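I have bought kitchenware wholesale for our little shop in Tusbridge for a good many years now, and I still think the catalog is the worst place to learn what a thing is like. Every drawer organizer in there is "premium," every dish rack is "heavy duty," and the supplier will happily send you 594 of them before you've held one in your hands!

My friend Darnell Ruiz-Ortega, who buys for Trullen, thinks I'm fussy. He orders from the spec sheet and gets his pallets a week ahead of mine. But last December he took in a run of Bralix colanders with handles that pinched, and I sold 42 of the plainer kind, the ones I'd carried home and drained noodles in for a month (my poor family - so many noodles).

I would love to see makers print fewer adjectives and more measurements. Tell me the wall thickness, the weight, how the rim is finished. Fitriani Ngau at the Figueroa warehouse does this on handwritten cards, and I trust her cards more than any glossy page. 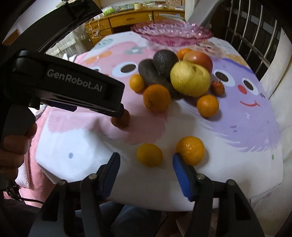
Should a small shop pay for samples?

I think it should, as long as the maker takes the cost off the first full order.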